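Print this page | E-mail this page

Grurorico Resource Rooms
Progress report to Clovovik, second period
11/16/22

1. Position at the end of the period

The grant covers the fitting out of shared work tables at the Cloutier building and the supply of small items for use on them. Of the 20 tables in the plan, five are now in place. The remainder are on order from Orkusico and are due in March. Spending is in line with the budget agreed at the start, apart from dividers, which is dealt with in section 3.

2. Table coverings

Felt cloth was chosen over vinyl after a short trial. Vinyl was easier to wipe but small items slid on it and the noise level in the room was higher. The felt is dark teal-blue. It marks less than the grey sample and does not reflect the ceiling lights. Drinks and sauces remain a problem. Staff have been asked to check that caps are tight before bottles go out on a table, and a spare cloth is kept for each one.

3. Dividers

Folding dividers with woven panels replace the fixed screens in the first plan. They can be moved by one person and need no wall fixings. The unit price rose by 5 per cent between quote and order. The difference was met from the sum set aside for signs, and no further money is requested. An end panel can be angled in to shield the side of a table when two groups share the room.

4. Small items

The stock list now stands at around 50 lines. It falls into two groups: groceries, mainly bottles and snack packets, and desk items, mainly stands and holders. Groceries are kept towards the far side so that the middle of the cloth is free for whichever item is in use.
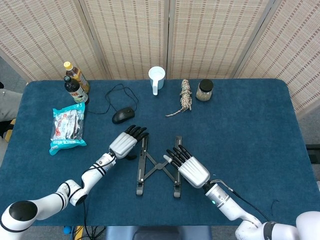
The folding laptop stand has been kept on the list. It packs flat, takes up little shelf space and has a hinge and crossed struts that give more to work with than a solid block. Two other designs were dropped because their rubber pads came away and could not be bought separately. Snack packets are treated as short-life stock and are replaced when the wrapper splits.

5. Next period

- Receive and set up the remaining tables.
- Agree a cleaning interval for the felt.
- Revise the stock list and remove lines not used since the last report.
- Submit the divider invoice with the final claim.

Contact Grurorico | Copyright Grurorico Resource Rooms | Back to top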